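Wiki > Household > Kitchen > Sinks and counters

Article Talk History Related

Undermount sink

An undermount sink is a basin fixed below the countertop so the edge of the counter runs over the rim. No lip on top. Crumbs and water go straight in. Common in kitchens with stone or stone-look counters, less so with laminate (cut edge swells).

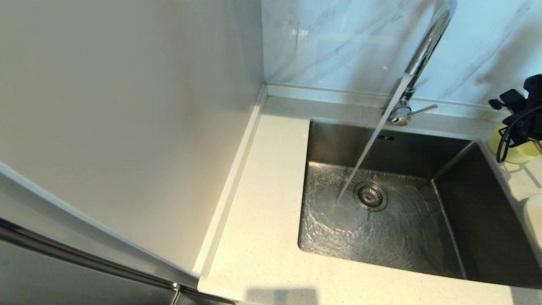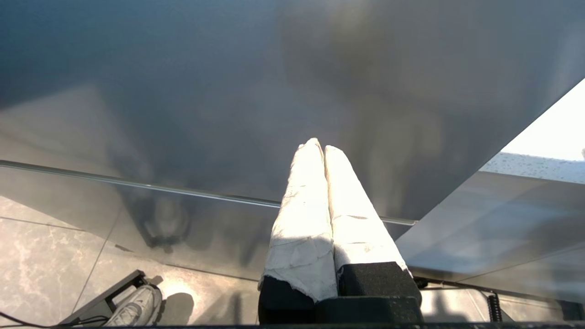

First picture: stainless steel undermount sink, faucet running. Second: glossy gray panel with a thin metallic edge, speckled surface at right.

Parts. Basin, drain with strainer, often an overflow slot high on the back wall. Faucet goes in the counter behind the basin, not in the sink itself. Gooseneck types leave room for tall pots.

Fitting. Clips or brackets plus a bead of silicone, 24 hours to set is typical but read the tube. Makers differ. The Foritz catalog lists 18 gauge steel for its kitchen line; Amaral sells thinner ones as well. Heavier basins get a wood frame underneath.

Cleaning. Rinse, wipe with the grain, dry. Dish soap is enough most days. The seam under the counter edge is where grime collects, an old toothbrush works. Avoid steel wool, it leaves bits that rust. Speckled counters hide crumbs so wipe them wether they look dirty or not.

Counter joint. Usually a narrow upstand or a line of sealant where counter meets backsplash. Check it for gaps, water gets behind.

See also: Drop-in sink, Farmhouse sink, Backsplash

Main text by Brândușa Pascu. Section on repairs still missing.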